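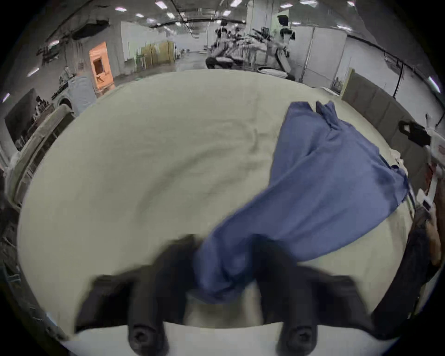
Falten, glattziehen, noch mal von vorn

Es gibt Leute, die können ein T-Shirt in zwei Sekunden zusammenlegen. Ich gehöre nicht dazu. Bei mir dauert das, und am Ende guckt immer irgendwo ein Ärmel heraus (meistens der linke, fragen Sie mich nicht, warum). Also habe ich mir für diese Ausgabe vorgenommen, das Wäschefalten endlich einmal richtig zu lernen, und zwar mit blauen Oberteilen, von denen ich viel zu viele besitze.

Das Erste, was ich begriffen habe: Der Tisch ist wichtiger als die Technik. Zu Hause in Andthorpe falte ich seit Jahren auf der Waschmaschine, auf einer Fläche, auf der gerade mal ein Geschirrtuch Platz hat. Kein Wunder, dass da nichts gerade wird! Eine große, weich bezogene Unterlage ist etwas völlig anderes. Der Stoff rutscht nicht weg, man kann ihn in alle Richtungen ausstreichen, und wenn man ihn erst einmal als Knäuel hinwirft, ist das auch nicht schlimm. Man sucht sich den Saum und zieht.
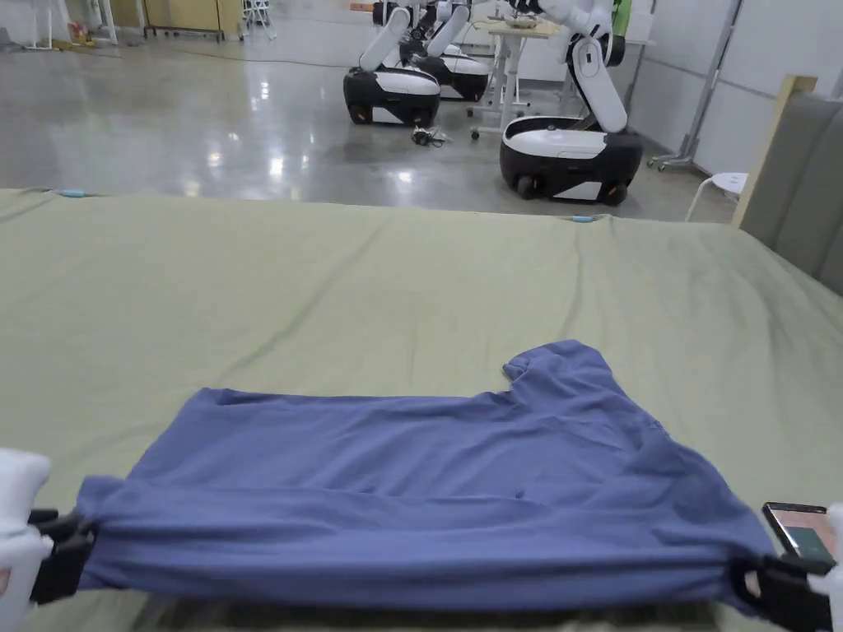

Erst der Saum, dann der Rest

Beim T-Shirt fange ich inzwischen unten an. Beide unteren Ecken fassen, auf Spannung bringen, kurz halten. Solange der Saum straff ist, darf der Rest ruhig noch knittern, das streicht man später aus. Früher habe ich immer oben angefangen, am Kragen, und mich dann gewundert, dass unten alles schief war.

Und dann das Tuch auf dem Tisch! Salbeigrün, mit kleinen hellblauen Klammern an der hinteren Kante. So etwas wollte ich sofort auch haben. Ich habe mir bei Prolten ein Baumwolltuch in einem ähnlichen Ton bestellt, dazu eine Packung Klammern von Pamo, und seitdem ist mein Esstisch am Sonntagabend ein Falttisch. Ohne Klammern wandert das Tuch nämlich mit, sobald man am Shirt zieht — und man zieht dauernd am Shirt.

Ein Wort noch zum Blau. Auf Grün sieht man jede Falte, jeden verdrehten Ärmel, jede Stelle, an der der Stoff doppelt liegt. Auf meiner weißen Waschmaschine ging das im Neonlicht alles unter. Dunkle Sachen würde ich trotzdem auf etwas Hellem falten, aber das ist Geschmackssache.

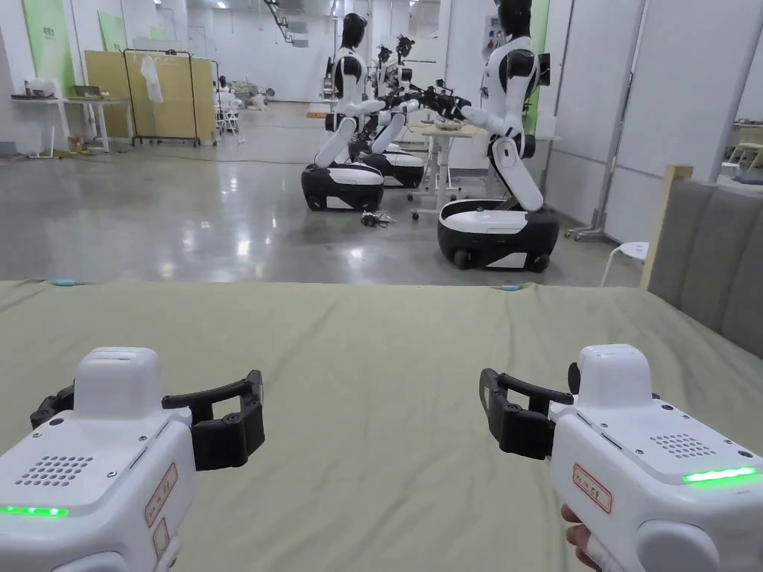
Heft 359

Zwischen zwei Teilen räume ich die Fläche immer ganz frei. Das klingt pingelig, hilft mir aber enorm. Liegt schon ein fertiges Shirt in der Ecke, stoße ich garantiert dagegen und fange von vorn an. Fertiges kommt bei mir deshalb auf den Stuhl, Socken in die Schüssel, und der Tisch bleibt grün und glatt.

Was mir außerdem gefällt, ist eine feste Kante an der Seite. Ein gepolstertes Paneel in Grau, wie am Kopfende eines Betts, mit ein bisschen hellem Holz daran: Da fällt nichts herunter, und hübsch ist es auch. Bei Madigan habe ich so ein Kopfteil für 700 Euro gesehen und bin dann doch lieber einen Kaffee trinken gegangen. An meinem Esstisch muss vorerst die Wand reichen.

Schwieriger wird es mit dem Kleinkram. Kaum hat man eine schöne große Fläche, landet alles darauf: Zettel, Stifte, das Handy, noch ein Handy, ein Taschentuch.

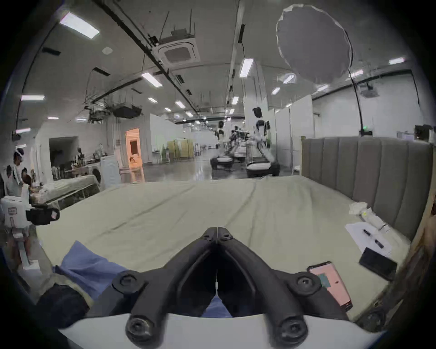

Ich kenne das vom eigenen Bett, auf dem ich eigentlich nur schnell die Wäsche sortieren will und dann erst einmal die halbe Handtasche wegräume. Inzwischen darf der Kleinkram bleiben, aber nur auf einer Seite, dicht am Kopfteil. Die andere Hälfte gehört dem Stoff. Das klappt an guten Tagen wunderbar, an schlechten finde ich den Kugelschreiber später im Pullover wieder.

Meine blauen Oberteile liegen jetzt jedenfalls einigermaßen ordentlich im Schrank, Kante auf Kante, die guten links und die für den Garten rechts. Als Nächstes nehme ich mir die Spannbettlaken vor — vor denen habe ich ehrlich Respekt. Wer einen Trick für die Gummiecken kennt, darf der Redaktion gern schreiben.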